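4.2 Grades and minutes played

The link between playing time and classroom results surprised us, and we think it deserves a closer look. Of the 1587 student-athletes in the Lastero records, 1032 had complete grades for both terms of their junior year. We split this group by minutes played and compared each player's fall term, when football is in season, with the spring term that follows. Starters did better in the fall. The gap was small, but it showed up at every school with a roster of 40 or more, and it held when we took out players who had changed course level in April.

Ojeda and Lu found the same pattern in soccer, and it is exciting to see it again in a sport with such a different weekly rhythm! Their reading was that a full schedule pushes students to plan their study hours early. Our interviews fit well with that idea. Players talked again and again about homework done on the bus, in the training room, or in the hour before practice – and several said they missed that structure once the season was over.
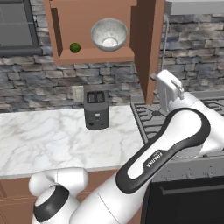

Figure 3. Simulated kitchen with a white robotic arm, a stovetop and a dark gray toaster.

Coaches seem to matter a great deal as well. At eight schools the head coach checked grades every week and spoke with teachers directly. Reserves at these schools kept pace with the starters, which we did not see elsewhere. We would love to know how much of this comes from the checks themselves and how much from the kind of coach who chooses to make them. The Bitgate survey did not ask about it, so we added two questions to the coach form used in the second round. Section 4.3 takes up those answers, starting with the schools in the Brundaveo league.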